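Bucket-and-bag morning fills up fast at Furkier hall

Aug 22, 2024

Old packaging got a second outing at the Furkier hall, where the Skellov reuse group held its latest open morning, and what a cheerful, rustly, slightly chaotic few hours it was! Doors opened at ten and by half past there was a queue for the tea urn and another for the scissors.

The theme this time was plastic film, the thin stuff that comes wrapped round new bedding, flat-pack shelves and almost everything else that lands on the doormat. Most of us stuff it in a drawer or the bin. The group's idea is to sort it at a table, keep the big clean sheets for covering seedlings and paint jobs, and bag up the rest to go to the soft plastics point at the supermarket.

Lovely Baluyot, who started the open mornings in a friend's garage, was delighted with the turnout. The signing-in book had 38 names in it, up from 13 at the first session in July, and several people had come by bus from the Rirkeo estate with carrier bags on their laps.

"I thought film would be the dull one," she said. "Everybody likes mending a chair. But people have been saving this stuff for years and they've been longing for someone to tell them what to do with it."

The method is simple enough to copy at home. A bucket goes on the table, the sheet is shaken out over it so that staples and bits of tape drop in, and then the film is smoothed flat and folded. Cards and paper inserts go in a separate pile. Any sheet bigger than a pillowcase is worth keeping, and anything sticky or torn to ribbons goes in the bag. Crumpled film is a devil to fold on your own (two people and a bit of patience is best) and there was a lot of laughing over some of the larger pieces, one of which had come off a mattress and seemed to go on for ever.

Honeylyn Agbayani brought along samples of what she has made with hers, including a cover for a cold frame that has lasted since the spring and a set of dust covers for winter coats. She irons small pieces together between sheets of baking paper, with the window wide open, and her shopping bag made from bread wrappers was passed round so often that she nearly went home without it. She has promised to show the ironing properly at the next session, if the hall can find a second extension lead.

By the end of the morning 178 sheets had been folded and stacked for the allotments on Hajdu Lane, where plot holders will be glad of them once the nights turn chilly. The group is hoping to reach 200 before the first frost and would love more of the heavy, clear kind that comes round furniture. Bubble wrap is welcome too, but please take the tape off first.

The next open morning will be about jars, lids and what to do with all the ones that don't match. Entry is free, tea is by donation, and buckets are always useful, so bring one if you can. Names can be left on the list by the hall door, and children are welcome with an adult.

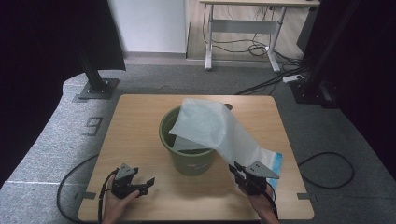 Plastic film draped over a green bucket on the table.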